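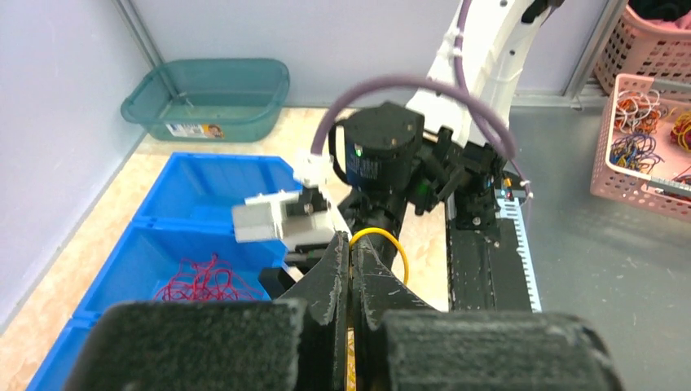
The band-sorting task has been scored under a single rule since the Relitard group adopted it in June, and the Banarer working group now proposes to change that rule. At present a trial is counted as a success when each compartment of the bin holds one colour and nothing has been left on the table. The rule takes no account of how a band travels. With a yellow loop between the jaws and a red tangle already in the bin, a policy may let go early, catch on the bundle or pull part of it out again, and the final score can be the same in all three cases.

We therefore propose that each transfer be marked separately, as grasp, carry and release, and that the final state of the bin be reported beside these marks as a second figure. The full wording is in the draft circulated to member laboratories. Comments should be sent to this list.

On Monday, March 14, 2022, the Myklebust laboratory wrote:

> We have read the draft and support its general aim. We have two
> concerns. The first is cost. Our archive holds 900 recorded trials,
> and marking each transfer by hand would take more staff time than
> we can offer. The second is that "release" is not well defined for
> elastic material. A band may leave one finger and cling to the other.
> Is that a release, a failed release, or part of the carry?

On the first point, we do not ask that old trials be marked again. The new rule would apply only to trials recorded after its adoption, and results under the two rules should not be placed in the same table.
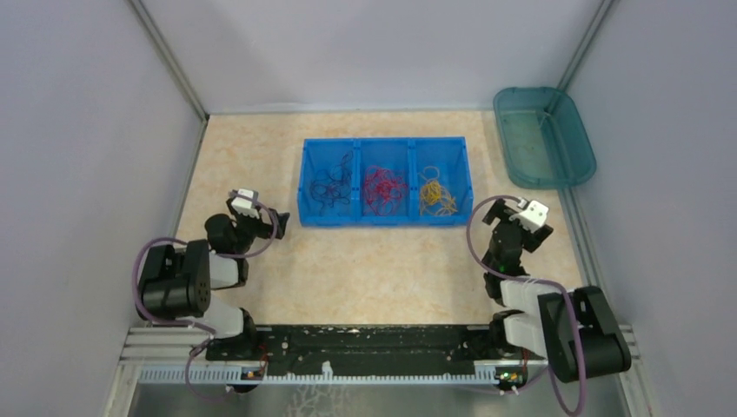 On the second point, we accept that the draft is unclear. We suggest that a release be counted when the band is free of both fingers and lies wholly within the walls of its compartment. A band that clings to one finger remains in the carry stage until it is free or until 8 seconds have passed, after which the transfer is marked as failed. A band hanging over a partition is also a failure — even where a later movement pushes it in.

In our own check, two markers worked separately on the same set of Pillside recordings and agreed on 95 per cent of transfers. Most of the remaining cases concerned the carry stage, where several bands had been lifted together. The draft will be amended to say that such a group is marked as one transfer if all the bands are of one colour, and as a failed grasp if they are not.

Laboratories that use a different time limit are asked to state it in their reply.

Hedvika Doležal
for the Banarer working group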